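Trying out the Brenovard two-arm kitchen helper: my tips after 8 weeks

If you've been eyeing the Brenovard (the two-armed kit with the black hands, sold through Onstead), I've got plenty to say about getting it to set out plates and tidy a counter without driving you up the wall!
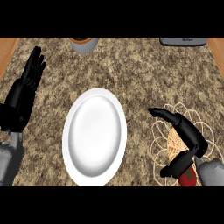

Start with one big plate

I began with a whole place setting and regretted it. Go with a single large white oval plate in the middle of the counter, right between the two hands, and add things once that goes well. Granite with lots of flecks is fine, by the way — I was sure it would confuse the thing and it never did.

Watch your doilies

Lace and jointed fingers are a snaggy mix. I put a dab of museum putty under mine (2 tiny balls, at opposite edges) and it stays put. Woven pieces are easier, they've got some grip to them.

Push the tall stuff back

Cups, pots and small appliances go to the rear of the counter before you press start. Smaranda Moldovan at the Ralletti shop told me that when I bought my plate, and she was right.

Wipe the fingers

Damp cloth, drop of dish soap, then dry the joints well. Skip anything gritty.

Is it worth it?

The trial plan gives you 3000 moves, and I burned through mine in March just playing around. I'd pay for the basic plan again, but the extra recipe pack? Nope. Setup help by phone was great — ask for the slow speed setting, it's buried 5 menus deep.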